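Foltura Lubricants: Supply and Distribution Working Group
Minutes of the meeting held on 11/18/20
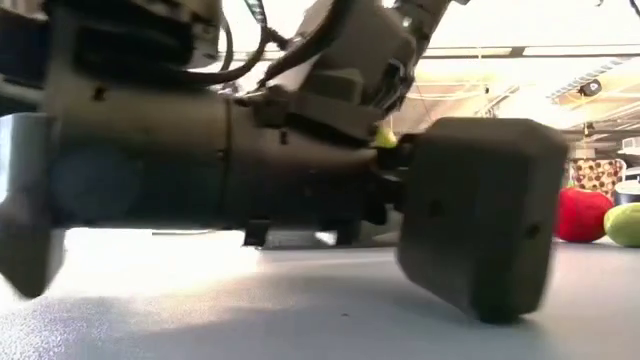 Chair: Yaryna Harasym. Apologies were received from the Pevel depot.

1. Minutes of the previous meeting
Agreed without change.

2. Sirnar tolling contract
The current contract, under which Sirnar blends hydraulic and gear oils for Foltura, ends in January. Sirnar has offered a renewal of 3 years on the same blending fee, with additives charged at cost. The group discussed the minimum volume clause. Finance noted that volumes this year have been nearly 3000 tonnes, which leaves little room above the minimum. It was agreed to seek a lower minimum in the first year and to accept the fee as offered.
Action: Y Harasym to reply to Sirnar in writing.

3. Maksymiv distribution
Maksymiv has asked for sole rights to the industrial grades in its territory. Sales supported this for drums and small packs only. Bulk customers would stay on direct supply. Payment terms were not settled and will come back to the group with a draft.
Action: Sales.

4. Storage at Pevel
Tank 4 is out of service for inspection. Light base oil is being held in tank 2 until the work is complete. Line flushing between grades adds to loading times and hauliers have been told. A question was raised on who bears the cost of the flushing oil. Deferred.

5. Product data sheets
Sheets for the turbine grades still show the old viscosity limits. Technical will reissue them and withdraw the earlier versions from the website.
Action: Technical.

6. Any other business
None.

Next meeting: January, date to be confirmed by the Chair.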